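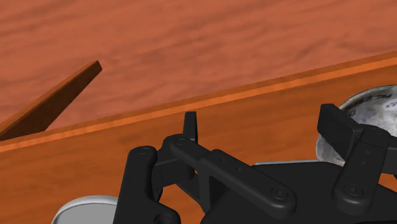
Rings on an oiled table, and now I daren't touch it
posted by velley_pat, 2024-10-05

Hello all. We bought a secondhand pine table from a clearance place in Skustance back in February and I've given it two coats of oil, which it drank up beautifully. Then my sister came to stay (lovely week, lots of tea) and I now have a cluster of white rings at one end, plus one dark one where a plant pot sat. I've tried a soft cloth and a bit more oil and they're still there. Do I have to sand the whole top, or can I just do the bad end? It's a big old thing and I'd rather not have it all out in the garden again!

furnival_shed
Oh, I do feel for you, we had the very same after Christmas one year. The white ones are only damp caught in the finish, so be patient with them. Put a clean cotton tea towel over the ring and go over it with a warm iron, no steam, a few seconds at a time, lifting it to look as you go. Let it cool, then a little oil. The dark one is another matter, as the water has got down into the wood itself and no amount of ironing will shift it. You'd want to sand that end back with 120 and then 180, always along the grain, and feather it out well past the mark so you don't get a pale patch with a hard edge. It will look lighter for a month or two and then catch up, mine did anyway.

mossybank17
mayonnaise. leave it on overnight. my nan swore by it

old_trurnport
The iron worked on ours, but do test it underneath first. For the dark ring I used oxalic acid crystals from the hardware shop, mixed as it says on the tub, with gloves on and the window open, and rinsed it well afterwards. It took 2 goes with a day's drying between. Don't oil it again until it's properly dry.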